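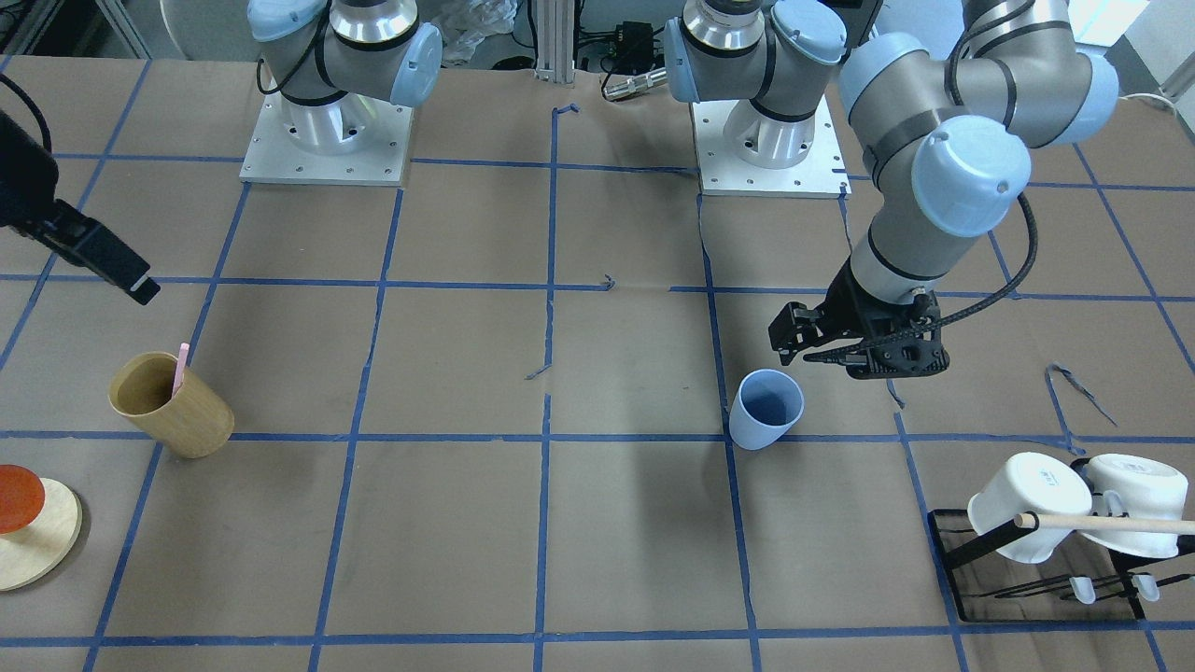
*By a contributing teacher, Siltus School Review | Classroom materials | November*

The Walden vocabulary box from Stuvness contains 1000 cards, and I have used it with my ninth and tenth grade students since the beginning of the school year. I teach in a public high school where many students speak another language at home. I learned English as an adult, so maybe I look at word cards with more patience than my colleagues do.

Each card has one word on the front. On the back are a short definition, two sentences and a small line with related words. The cards are sorted in 8 levels, from words like "claim" and "reduce" to words which I had to check myself. There is also a thin teacher's booklet with games and a plan for the year.

The definitions are the best part. They are written in simple words and they do not use the same word to explain itself, as the cheap dictionaries often do. For "reluctant" the card says "not wanting to do something, but maybe doing it anyway." My students understood this at once. The sentences are good too. They are about buses, cousins, part-time jobs and bad weather, and a student of fifteen years does not feel like a child when he reads them.

I am less happy with the levels. Level three is too easy after level two, and level five is suddenly very hard. I lost several lessons there before I understood that I should mix the two boxes of cards and choose by myself. The booklet says to teach every level in order and to give a test on the last day of the week. We tried the test each Friday for a while. Then I stopped, and now the students write a short paragraph with five words they select. The paragraphs tell me more.

The games are of different quality. The one where a student must explain a word without using its related words works well even with a tired class after lunch. The board game takes so long to explain that we played it one time only.

I compared the box with the set from Boiko, which our English department bought before. Boiko has roughly 700 words and a nicer printing, with colored edges that show the level. If a Walden card falls on the floor you have to read a tiny number in the corner to know where it belongs, and with 9 groups working at the same time this is a real problem. I marked the edges with pens during one evening - I would prefer that the publisher does this. But the Boiko sentences are dry and mostly taken from history textbooks, and my students did not remember them.

The corners of the most used cards are already soft. The box itself is strong and the lid closes well. Stuvness does not sell single replacement cards, only complete levels.

I would buy it again for a class with mixed English, or for a support room where students work in pairs. For an advanced class I would ask the school for only the last three levels. They are sold separately, but you must ask for the booklet when you order, it does not come with them.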